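Usamos cookies propias y de terceros para que la web funcione. Si sigues navegando, entendemos que te parece bien. Aceptar | Configurar

Cómo grabar una buena tanda de demostraciones con las pinzas de mano

Guía del club de robótica, segunda versión. La primera la escribió Demyd Hnatiuk en una servilleta y se perdió junto con la servilleta.

Si acabas de apuntarte en septiembre, seguramente esperabas programar. Ya llegará. Antes vas a pasar unas cuantas tardes metiendo y sacando cajoncitos de un organizador, que es la tarea que llevamos este curso al concurso Fondska. El modelo aprende de lo que hacen tus manos, incluidas las manías, así que conviene que sean manías decentes.

Lo que necesitas

El par de pinzas, el tablero blanco, el organizador de cajones y un portátil con Brulto instalado (nuestro programa de grabación; la versión del curso pasado no vale, por mucho cariño que le tengas). Comprueba que quedan 40 GB libres en el disco. El programa no avisa cuando se llena: sigue grabando con gran entusiasmo y no guarda nada.

Paso 1. Prepara la mesa

Coloca el tablero plano y que no baile. El organizador va en la mitad del fondo, centrado a ojo. Deja libre la mitad de delante, toda, lo que incluye tu café y el estuche de quien grabó antes.

Paso 2. Pasa los cables

Los cables salen por detrás de cada pinza y deben caer hacia ti o hacia los lados, nunca cruzar por delante. Haz el gesto completo una vez sin grabar. Si el cable tira, tirará también en la toma buena, justo al final.

Paso 3. Calibra

Abre y cierra cada pinza del todo, despacio, hasta que Brulto muestre las dos lecturas estables. En las nuestras la apertura completa marca 1256 y el cierre, 157. Si te sale otra cosa, repite. Si te sale otra cosa tres veces, avisa a Hnat Maksymiv y no toques los tornillos. Los tornillos los toca Hnat, que para eso perdió uno.

Paso 4. Posición de salida

Manos abajo, pinzas abiertas y enfrentadas sobre la mitad libre del tablero, lejos del cajón. Aguanta quieto un par de segundos antes de empezar. Parece una tontería y lo es bastante menos cuando toca recortar las tomas a mano.

Paso 5. El gesto

Para la tarea de guardar, deja un hueco en el organizador y el cajón que le corresponde suelto delante, vacío. Acerca las dos pinzas, sujeta el cajón por los lados, levántalo lo justo, encáralo con el hueco y empuja. Vuelve a la posición de salida y para la grabación.

Ve lento — más de lo que te pide el cuerpo — y no corrijas con tirones. Si el cajón entra torcido, sácalo con calma y vuelve a meterlo: esa toma sirve, y además enseña a recuperarse de un error. Si se te cae al suelo, descártala. Los comentarios que hagas en ese momento también quedan en el audio.

Paso 6. Cambia algo

Entre toma y toma mueve un poco el cajón suelto, gíralo, cambia de hueco. El equipo del año pasado grabó 260 tomas idénticas y obtuvo un robot brillantísimo, siempre que nadie respirase cerca de la mesa.

Paso 7. Nombra y sube

Tarea, hueco, tus iniciales y número de toma, en ese orden. Luego, a la carpeta Claltard del servidor. «prueba_final_buena_2» no es un nombre, es una petición de auxilio.

Para la hoja de tomas, los huecos se llaman por fila y lado: superior, central o inferior; izquierda, centro o derecha. Siempre desde donde estás tú.

Compartir · 14 veces compartido · 3 comentarios

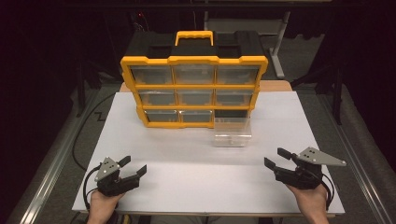 Posición de salida para la tarea de guardar, con el hueco inferior derecho libre.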